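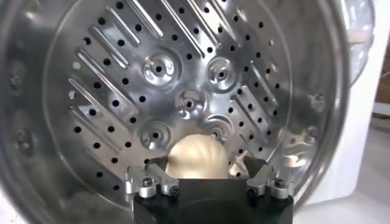 Re: [kemon-teleop] Wrist view and the steamer task, grasp height

From: Hannelore Hämmerli
To: kemon-teleop list
Attachments: 1

On the question of grasp height, quoting the part I am answering:

> We are getting a lot of torn dumplings on the Stutwood arm when the
> operator works from the wrist view only. The same operators do fine on
> the block and cup tasks. Is anyone using a depth overlay for this, or
> are you all going by eye? Also, does the ribbed plate bother your
> policy the way it bothers ours? We see the arm drift toward the
> raised domes in the middle of the plate and close on nothing.
>
> Yordanov

By eye, no overlay. We tried one in December and dropped it. The depth readings off polished metal were too noisy to show to an operator, and the inside wall of the pot was worse than the plate.

The attached wrist view is the pose we ask for before closing: dumpling between the two fingers, pads facing the dough on both sides, gripper body at the bottom center. If the operator can see pleats above the fingertips, the lateral alignment is usually good enough. Height is the harder part. From this angle the operator gets almost no cue for it except the size of the dumpling between the fingers, and dumplings vary.

What we changed, in order of effect:

1. Closing speed. The leader handle trigger was mapped one to one to finger position. We now cap the follower at a quarter of its rated speed below a set height over the plate. Operators complained for one session and then stopped mentioning it.

2. Force limit. Set in the follower, not in the leader. If you set it in the leader the recorded action still contains the full squeeze, and the policy learns the squeeze.

3. Descent. Straight down along the tool axis for the last 12 mm, no lateral correction. If alignment is off, go back up and start the descent again. Keep the retry in the episode. We used to trim retries out and the policy had no idea how to recover.

On the domes. Yes, we had the same drift. There are five of them on our plate, they are round and they are the shiniest thing on the plate, so I am not surprised. Our first set had 627 episodes, nearly all with the dumpling starting close to the middle of the plate, which made "go to the shiny round part" a decent strategy. We recorded again with start positions spread out toward the wall and the overhead light at 2 settings. The combined set is 2402 episodes. Empty closes on the domes are now rare, though I don't have a clean rate to give you, as the evaluation script counted a touch on the rim as a failure until last week.

Near the wall you will have a different problem. The finger brackets are wide at the base and will hit the pot before the pads reach the dough. We rotate the wrist so the fingers open parallel to the wall. Kinesthetic demonstrations were better than remote ones for this part: people turn the wrist without being told when they are holding the arm. Over the leader they tend to leave it where it was. We recorded the wall cases by hand guiding and everything else over the leader, and mixed them without any label. The Flandel exporter will try to resample the hand-guided ones to the leader rate. Turn that off or the gripper channel lags behind the joints.

Two questions back. Are your action targets the commanded or the measured gripper width? And is your exposure fixed? Ours was on auto for the first set and the image brightness shifted during every descent.

Hannelore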